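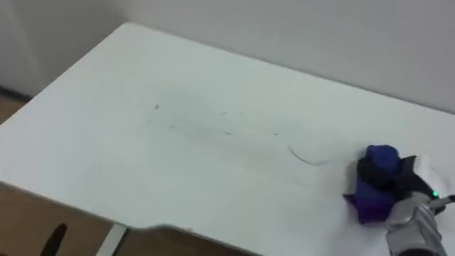 **Trullarness Plays the Whole Album, Backward**

Jun 6, 2024

There are easier ways to mark the tenth birthday of a record than playing it in reverse order, on borrowed instruments, in a former seed warehouse. Trullarness considered none of them.

The four-piece took the stage at Ulness Hall last night to perform *Khúc*, their debut, starting with the closing track and working back to the opener. The room holds 885, and every ticket was gone by the second week of March, a fact the band mentioned four times between songs.

"We wrote the last song first anyway," said singer Châu Nghiêm, who had evidently been saving that one up. "So really it's everybody else who's been hearing it wrong."

The borrowed instruments came from the opening act, Mutel, after the headliners' own gear spent the day in a van on the wrong side of a closed bridge. Drummer Toàn Lại is left-handed. Mutel's drummer is not. Lại spent the first two songs moving cymbals with one hand and keeping time with the other, and the crowd cheered each time a stand stayed where he put it.

None of this hurt the music much. "Slow Ferry," a nine-minute closer that always felt like a long walk to the parking lot, made a terrific opener, mostly because people still had the legs for it. The two ballads that sink the middle of the record still sank the middle of the set. You can turn an album around, but the middle stays put.

Nghiêm's voice has dropped a little since 2014, and she has sensibly dropped the songs along with it. On "Window Money" she left the famous high note to the audience, who went for it in several keys. A cover of an old Mutel single, with Mutel standing at the side of the stage looking pleased and slightly robbed, got the loudest response of the night.

The encore was the first song on the record, which the band had played five minutes earlier as the last song of the set. They played it faster.

*Khúc* sold about 1,091 copies in its first year, most of them from a folding table after shows. A new vinyl pressing is limited to 1,677, a number Lại said was chosen by the plant. It runs in the original order. Asked whether a reversed edition might follow, he said fans were welcome to start with side two.

The band plays a second night at Ulness Hall tomorrow, with 40 standing tickets released at the door from six o'clock. The van has since arrived.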